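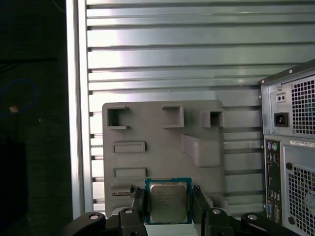
Desktop Repair Cell: Equipment Progress Report, August

Prepared by Jolanta Głowacki for Asanka Kumarasinghe, Heiskanen

Spending
The second gripper and its spare fingers came to 1,494 euros from Briditz, including delivery. This was within the amount approved. The remaining equipment balance is 2,576 euros. Nothing else has been ordered against the grant.

Work on the cell
Ville Hyvönen and Győző Pintér have kept to one task since the last report: handling desktop processors with the arm. We logged 80 trial runs, and 37 of them finished without a person stepping in. Most of the stops came at the socket, where a small error in angle is enough to end the run. Picking up the part is now the more dependable half of the job.

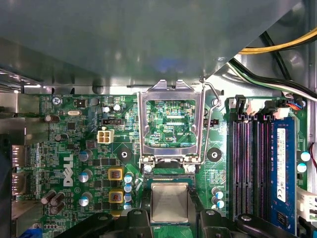 Processor between the gripper fingers at the CPU socket of a Dell motherboard.

Purchases planned
1. A second fixture plate, so that one can be changed over while the other is in use. Wilora has quoted and the price fits the balance.
2. Replacement motherboards. Teemu Peltonen is looking for used ones of the same model.
3. A force sensor for the wrist. Hasta has not sent a price yet, and we expect it to cost more than we have left.

Decision needed
Please confirm whether the sensor can move to next year's budget. If it can, we will order the plate in September and use what is left for boards. If not, we will hold both orders until Hasta replies.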